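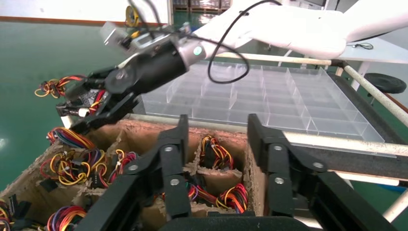
Fig. 1 — Coiled harnesses in the pulp tray, clear tray behind.

Section 8: Sorting and storing your wire harnesses
212 shares · 14 comments

Okay, harnesses! I put this part off when I wrote the first version of the Purari bench guide, and Ye-ji Yang (rightly) gave me grief about it. A bag of tangled harnesses can eat up a whole afternoon, so let's get yours coiled and into compartments before you build anything.

1. Clear a spot on the bench and set your divided tray or box on it. Molded pulp is fine, cardboard is fine, and mine are pretty ragged along the top by now.

2. Pick up one harness and find the connector ends. Let them hang for a second so the twists can fall out on their own.

3. Coil the wires into a loop that fits inside one compartment. Go loose here — if you have to squash it in, the coil is too tight and the wires will kink.

4. Put a zip tie around the bundle and snug it down until it just holds. I trim the tail to 2 mm.

CAUTION: Never cinch a tie right up against a connector. I pulled a pin out of a Plundport harness doing that in August and I'm still annoyed.

5. Lower the coil in with the connectors on top, where you can grab them later. One harness per compartment is the goal, but two small ones can share if you're short on room.

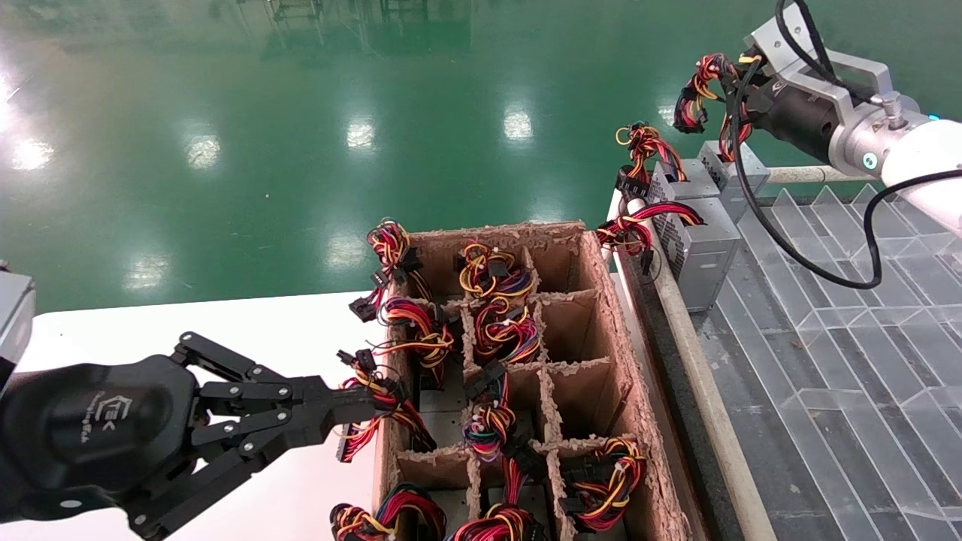 Fig. 2 — Zip-tied bundles in the cardboard box, power supplies off to the right.

6. Tuck in any connectors hanging over the rim before you move the box. They catch on sleeves like you wouldn't believe!

7. Keep power supplies beside the box, never on top of it. The dividers won't take the weight.

NOTE: Don't sort by wire color alone. Red, yellow and black show up in nearly everything, so check the connector before you decide two harnesses match.

NOTE: If a divider gives out, Ankrah sells spares (ask for part 460), or do what Naheed Ghauri does and cut one from a shipping box. Slide it in and carry on with Section 9.

3 people found this section helpful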